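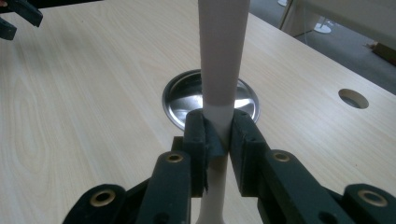
The Facilities Office of the Drulcombe campus has completed its review of the desks in the Vostdale reading room, and the following arrangements apply to all departments. Cables are to be routed through the desk openings and may no longer hang over the front edge. The desks concerned have a light wooden surface with a round stainless-steel grommet set flush into it, and nothing tall or narrow should be left standing in front of the grommet when a desk is vacated. Any item found there will be taken to the Praslow counter and held for 35 days.

Departments that require additional grommets should send the desk number and the diameter of the opening to this list. Requests received after 18/04/2025 will be handled with the November order.

Facilities Office, Drulcombe

On the earlier date, the Vrabec Annex office wrote:
> Please confirm whether the new desk rules extend to the Annex.
> We have five desks without any opening, and staff currently
> run their cables along the wall. We would also like to know
> whether the cost of 399 per desk includes drilling.

The rules do extend to the Annex. Drilling is included in the price quoted.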